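Wire and Cable Sorting Station – Gallery

Stivia Workshop Pages / Benches and Storage / Small Stations

Text by Yaryna Dmytriv. Layout notes by Ovidiu Pîrvu.

The sorting station is a small enclosed bench used for separating wire and cable before it goes back into stock. Lavender panels line the back and sides, aluminum extrusion forms the structure, and the work surface has a gray marble pattern. Material is held in three rectangular plastic baskets along the back. Two wire organizers are fixed higher up.

The pages on the crimping bench and the label printer are listed separately under Small Stations. Dimensions and the parts list are kept with the drawing set, revision 6. Ask Rodica Dobre for access.

Material groups

Stock is divided by type first and by color second. Black cable goes in the left basket, thin red wire in the middle, thin yellow wire on the right. The two outer baskets are white and the middle one is teal, so the positions can be given over the phone without confusion. Perforated sides and bottoms were specified for all three. Clippings and dust drop through the openings and the baskets can be rinsed without drying time in the corners.

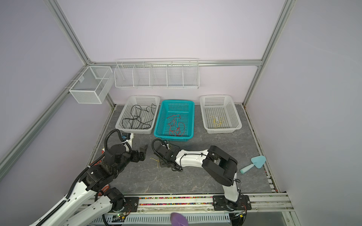 Basket positions

Baskets stand directly on the work surface with no locating strip. A strip was fitted in the first version and removed in July. It trapped offcuts along its edge and made the surface slow to wipe. Small differences in spacing are accepted, and the middle basket may stand forward of the other two. Order from left to right does not change.

Long cable is coiled before it goes in. Loops are kept below the rim where possible, though stiff cable tends to spring back and lift over the side. Thin wire is more forgiving going in and worse coming out. A bundle of red or yellow should be lifted from underneath with an open hand and loosened on the surface. Pulling on a single free end tightens the rest of the bundle.

Tamara Anghel tried tying each bundle with a short length of the same wire. The ties were hard to find again and several were cut along with the stock. Reusable hook-and-loop strips are now used for anything leaving the station, and nothing is tied while it is in a basket.
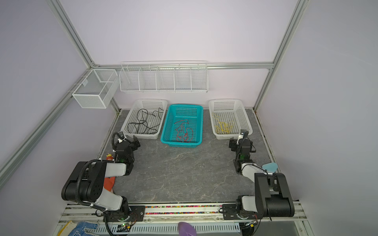 Black, red and yellow stock in the three baskets, with the five-compartment rack behind.

Wall storage

The long white rack on the back wall has five compartments separated by wire dividers. It is intended for short tools and finished bundles waiting for a label. The mesh box to its left has an internal divider and takes smaller items: strips on one side, connectors on the other. Both are cleared at the end of a batch.

Wire racks were chosen over closed bins after a trial with a set of Kuvosska drawers. The drawers were well made but had to be opened to be checked, and labels on the fronts fell out of date within the first batch. Open wire shows its contents from a normal standing position. The drawback is that thin wire ends catch in the mesh – the tips are folded back before a bundle is racked.

The rack hangs low enough to reach over a full basket. Veronica Munteanu asked for it to be raised, and an intermediate height was tested. At the higher setting the compartments could not be seen into, so it went back to the original holes.

Clearing down

Between batches the baskets are emptied completely, including short strands lying flat on the bottom. Yellow wire is the usual offender against a white grid. Tipping the basket and tapping one corner is enough for most of it; the remainder is picked out by hand.

The surface is wiped from back to front. Loose items are moved off the basket row and kept to one side until the next batch is brought over.

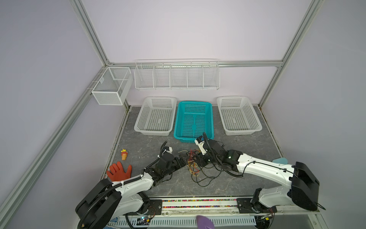 Batch size is set by the baskets. The last full count before the layout was fixed gave 41 lengths of black cable and 29 of red wire, and both fit without packing down. Yellow was not counted in that round. Larger lots are split in 2 at the goods-in shelf and carried over separately.

Spare baskets are stored under the Rungrueang cabinet, nested, white ones on top. A cracked rim is grounds for replacement, as the broken edge cuts soft insulation. Cracks in the bottom grid are tolerated if the opening is not wide enough for a wire end to hang through.

Remaining work

Labels for the five compartments are still to be made. Ovidiu Pîrvu has proposed clip-on tags in the Grurkness size, which fit the top wire of the rack but turn when touched. A wider tag that clips over two wires is being drawn.

Related pages: Cable Coiling, Short Lengths; Offcut Bins; Crimping Bench.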